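Keeping the Grippers Honest at Brellton

Bontu Weldu looks after the hand-held grippers at Cevescombe, a small company in Brellton that records how people handle objects at a table. Her shift starts at eight, before the operators come in. I met her in September and asked what she checks first.

"The screws," she said. "Always the screws. The plates carry the fingers, and if one plate moves a little, both tips don't meet anymore. Then a full morning of recordings is wrong."

She keeps a notebook for each tool. The one we spoke about is called Nigatu, and it has made 725 recordings since its last service. At 148 one finger was changed, and at 272 the other. "I wanted to change them together, but we had only one spare," she said. "I was not happy with this."

The contact strips get a wipe with a damp cloth every 50 recordings. She does not use alcohol, which in her experience makes the glue weak. 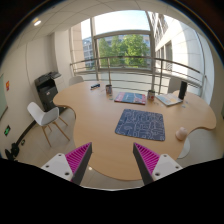 Adjusting the opening is the part of the work that Weldu likes most. She does it with the camera on, so she can see what the operator will see. "I open it and I look at left and right. The magenta ribs should come in from both sides with the same angle. If one is lazy, I find it there." After this she picks up small things, first a cup, then something soft. The software, Stitico, shows her the width of the opening, but she trusts it only after she has closed the tips on a steel gauge.

I asked if she would like to change something in the design. She thought for some time.

"Longer screws," she said. "And a second spare finger, please write that."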